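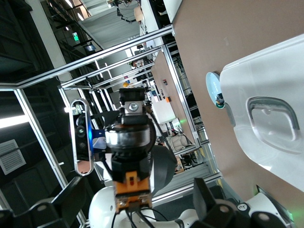
Small business news: Vellham pitch evening moves to the library hall

The Vellham start-up pitch evening has a new home. From July it will be held in the hall above the library, after two years in the back room of the Corn Exchange, which could no longer fit everyone in. Doors open at 6.30 and the first pitch is at 7.

The format stays the same. Each business gets seven minutes to present, followed by questions from the panel and then from the floor. There are 10 places on the night. The winner receives £1,000 and three months of free desk space on Mill Street. The runner-up gets the desk space only.

Last time the prize went to Semex, a two-person firm selling refillable ink pads to schools and craft shops. Founder Bernd Ostermann had 785 orders on the books when he pitched and has used the money to pay for a second mould. He is joining the panel this year and has asked that applicants bring real sales figures, even if they are small. "I would sooner hear about 12 paying customers than a forecast for year five," he said.

Bayu Nasution is also on the panel. He runs Zamus, the spice paste company that came third at the first pitch evening and is now stocked in farm shops across the county. He will stay on afterwards to talk to anyone making food or drink at home — labelling rules, kitchen inspections and finding a bottler who takes small runs.

To apply, send one page saying what you sell, who buys it and what you would spend the prize on. Please don't send slides at this stage. You must have been trading for less than three years and be based within the district. Businesses that have applied before are welcome to try again, and Mạc, the bicycle bag maker, got a place at its third attempt.

Applications close at noon on the Thursday before the event. Tickets to watch are free but need to be booked at the library desk. The hall has a lift, and there is parking behind the building after 6.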